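**Bottle task, grip on the collar**

**kvido_k:** For the Endeck project we have to pick up a baby bottle with the arm. Should we grip the collar or the clear body? I say collar.
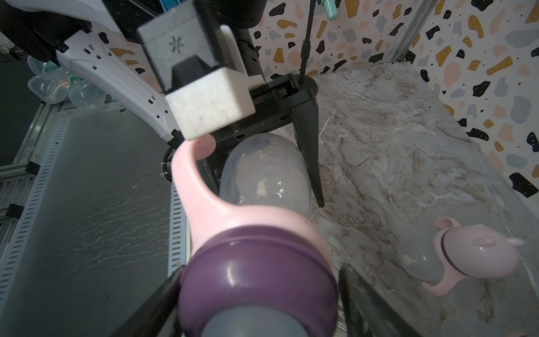
Wayne wants the body. We have 10 runs left before grading.

**wbloxham:** The handles get in the way up there. Body is easier to reach.

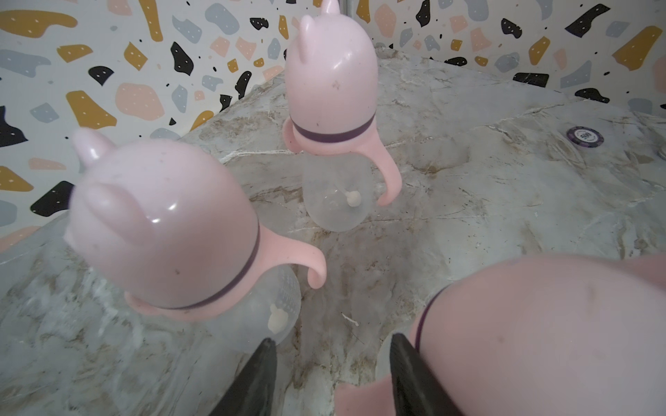
I'd also space the bottles out more before you start a run.

**oliwia_w:** Disagree with Wayne. Our team used the collar in May and got 7 good runs. Come in from straight up. 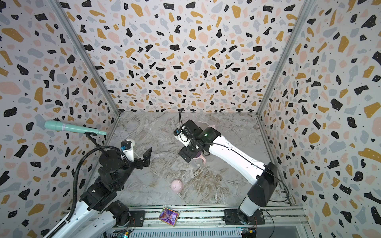
*Right arm over the bottle, gripper down*

**kvido_k:** OK, trying collar first. Will post the log.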